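February 23, 2025
By A-yeong Son

The Flollska kit arrives in one box: two hand-held grippers, a camera for each, a charging lead and a printed sheet of tasks. Ania Sitompul, who runs the hire side of the business, says most customers are recording within the hour.

“They worry about the software and then it's the table that slows them down,” she says. “People want to tidy first. We ask them to leave the tablecloth on.”

The idea is simple enough. A person picks things up with the grippers, one in each hand, and the recordings are later used to train robot arms. Hire costs £1,494 for 15 days, and Flollska checks the files before the deposit goes back. Buying the kit outright is £3,693.

Sitompul spent part of January visiting customers at home. She would like more of them to work with small household things, and on cloth as well as bare wood or glass.

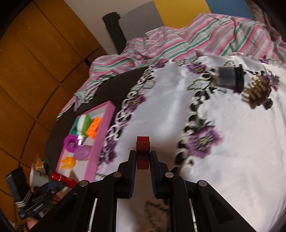
“A narrow block is a good thing to start on,” she says. “You have to bring both fingers in evenly or it turns on you. After that I'd go to bottles and jars, then anything soft.”

Using two grippers takes longer to learn. New users tend to forget the left one, she says, and let it hang there while the right does all the work. The task sheet now has seven exercises that need both hands.

I asked about complaints. The weight comes up most – wrists get tired, and the firm advises short sessions. The other is file transfer. Sitompul does hers on an old Asus laptop and admits it is slow.

“I start it and go and make dinner,” she says. “We're looking at a faster card reader, but I can't give you a date.”

Replacement finger pads are included in the hire price. Broken arms are not, although she says she has only had to charge for one so far, and that customer had shut it in a car door.

Bookings for the next batch of kits are open now, with delivery by courier.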